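June 1, 2019

ok so budget thread, gripper edition. we have to pick by end of the month and I keep getting asked the same stuff

shortlist is down to two – Guvitz and Trolbridge. Guvitz is 632 a unit, spare pads extra. Trolbridge costs more but 3 sets of pads in the box

pads are the line everyone forgets. denim eats them. we budgeted none in Febuary and paid for it

jeans and a denim jacket, two grippers on the job:

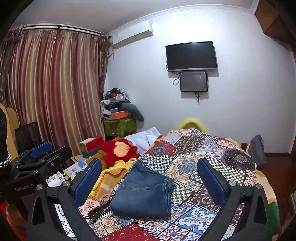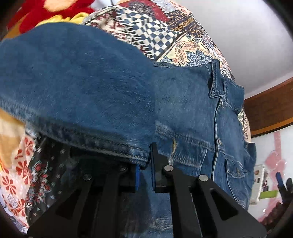 Rendero replied that pads are small change and the real cost is downtime, so buy 4 units if you need 3 and skip the service plan.

fair. hadn't priced a spare at all. service plan is 38 a month per unit, so a year of that on three goes a long way toward the extra one

still want a quote for heavier pads tho. Nagano office says they can get them, no price yet

also shipping. and cases. and whoever is ordering please put screws on the same PO, not a seperate one again

will post the sheet when the second quote lands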